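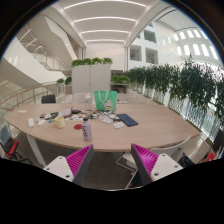

Re: [kennel-records] Chip numbers dropping digits after import, and reader range

Date: 30 Aug 2024

I have had the same import fault and can answer most of this. Replies inline, with the longer part at the end.

> We moved our dog records from the old spreadsheet into Paracha last
> week. Most of the file came over fine, but the microchip column is
> wrong for nearly every dog. Numbers that used to end in different
> digits now all end in a zero, and a few show up as something like
> 9.85E+14.

The damage was done before Paracha saw the file. An ISO chip number has fifteen digits. Some spreadsheet programs treat a long string of digits as a number, switch to exponent notation for display, and then write the display value into the CSV when you save. Once 9.85E+14 is in the CSV the remaining digits are gone. Paracha reads it, expands it, and fills the rest with zeros. Reformatting the column afterward does not bring anything back.

Open the CSV in a plain text editor before you import. If you see an E or a plus sign in the chip column, stop there and go back to the spreadsheet. If the spreadsheet itself still has the full number in the cell, set the column to text, check that every digit shows, and export again. If you opened the damaged CSV in the spreadsheet and saved over the original, you need a backup or the paper certificates.

> Also, two of our older dogs have ten-character numbers with letters
> in them. Paracha rejects those with "invalid length". Are those
> chips no good?

The chips may be fine. Ten-character codes come from an older type that answers at 125 kHz or 128 kHz. The fifteen-digit type follows ISO 11784 and 11785 and answers at 134.2 kHz. Paracha validates the field against the ISO format by default. Under Settings, Identifiers, there is a box for "Allow legacy codes". Tick it and the length check is skipped for the whole database, so turn it back off once the older dogs are in. The existing entries stay as they are.

Do not pad the ten-character code with zeros to get it past the check. I have found three records in our own file where a previous keeper of the records did that, and the registry lookup fails on all of them.

> We have a Stelter hand reader. It reads the young dogs every time
> but found nothing on either of the older ones. The vet's reader
> found both.

Depends which Stelter. The basic model is ISO only and will pass straight over a 125 kHz chip with no message other than "no tag". The dual model cycles between frequencies and needs to be held in place long enough for a full cycle. If you sweep it at the same speed as the basic one you will miss chips. Check the label inside the battery door. If it lists a single frequency, you have the basic model, and no firmware update will change that.

For older dogs also allow for migration. A chip placed between the shoulder blades can end up at the elbow or along the chest. Scan both shoulders, down both front legs to the elbow, the neck on both sides, and the underside of the chest. Go over the dog twice, with the reader turned a quarter turn on the second pass. The chip's coil couples best to the reader in one direction, and a chip lying the wrong way can sit right under the antenna and give nothing.

> Reader range seems to vary a lot between days. Is that normal?

Some variation is normal. Take off metal collars and chain leads first. Keep the dog off a steel grooming table or put a thick mat down. Fluorescent fixtures, old tube monitors and some switching power supplies put out noise near the working frequency, and range will drop near them. Low batteries also cut range well before the reader shows a warning. I replace ours at the start of each show season and again if the range on the test tag is short.

Keep a test tag. Any spare chip taped inside a plastic card will do. Read it before the first dog and after the last one. If the first read works and the last one fails, every "no tag" result from that session has to be treated as unknown.

> Last question, Nuvley has two of our puppies still listed under our
> name although the buyers say they sent in the transfer. Do we do
> anything?

Yes. Nuvley needs both halves before it closes a transfer: the release from the current keeper and the claim from the new one. If the claim arrives first it is held for 14 days waiting for the release, and then it lapses. Neither side gets a notice when it lapses. The buyers did their half. Log in, go to Pending, and see whether the claims are still there. If they are, release them. If they are not, release the puppies anyway and ask the buyers to claim again. The order with the release first has no time limit that I have run into.

When you type the number into the release form, do not copy it from the damaged import.

Now the longer part, as several people asked after the Sestberg trial how we check our file. We have a little over one large binder of paper and one Paracha database, and the two are compared once a year. The procedure is as follows.

1. Export the full dog table from Paracha as CSV with all fields quoted. The quoting option is on the second page of the export dialog and is off by default. Quoting alone will not stop a spreadsheet from converting the column, so do not double-click the file. Use the import function and mark the chip column as text.

2. Check length. Every ISO number must have exactly fifteen characters, all digits. Legacy codes go on a separate sheet and are checked by eye against the certificate.

3. Check the first three digits. These are either a country code or a manufacturer code in the 900 range. A prefix that matches neither is almost always a typing error. Swapped digits in the prefix are the most common fault in our file, followed by a doubled digit with one dropped later, which keeps the length right and so gets past step 2.

4. Sort by chip number and look for duplicates. Two dogs with the same number usually means that one sticker was used on two forms in the same litter. The fix is to scan both dogs. Do not guess from the sticker sheet.

5. Look for numbers ending in a long run of zeros. Any run of more than five gets pulled and checked against paper. This catches the exponent fault you describe.

6. Enter each corrected number twice, from the certificate, and compare the two entries. Note the date of the correction in the remarks field. Paracha keeps a change log, but the free tier trims it at 3000 lines and the oldest lines go first, so the remarks field is the only lasting trace.

7. Look up a sample in Nuvley. We take 60 dogs, picked by sorting on birth date and taking evenly spaced rows. If any fail, we look up the whole file. The bulk lookup accepts 100 numbers per request, one per line, no commas. It returns results in its own order, so match them back by number and never by row.

Steps 1 through 5 take an evening. Step 6 takes as long as the errors require. Step 7 is slow only if the sample fails.

On stickers: the sheet that comes with the chip has several copies of the barcode. Put one on the litter form, one on the vaccination record and one on the sale contract before the puppy goes back in the pen – scan the puppy first, read the last four digits off the screen, and compare them to the sticker before peeling. Most of the duplicates I have traced came from peeling all the sheets at once at the end.

Barcode scanners are fine for entry, but check that yours is not set to add a check character or a trailing tab. Ours added a tab, and Paracha stored it. The number looked right on screen and failed every search. If a lookup fails on a number that looks correct, delete the field contents completely and type it again by hand.

One open point I have no answer for. Since the last update, Paracha's import preview shows the chip column as "Integer" even when the field is stored as text. The stored values in my test came through whole, including one with a leading zero that I made up for the purpose. It may be only a label. I would still import into a blank database first and compare against the CSV before touching the live one. If anyone has seen the preview label go along with real damage, please post the version number and the first lines of the file, with owner details removed.

The next file comparison on our side is in September. I will post the error counts by type when it is finished.

> Thanks in advance. We have a litter due to be chipped soon and would
> like to get this straight first.

Make the backup before you enter the litter. Keep the original spreadsheet read-only.

--
kennel-records list
Plain text only. Trim quotes when replying. Attachments are stripped.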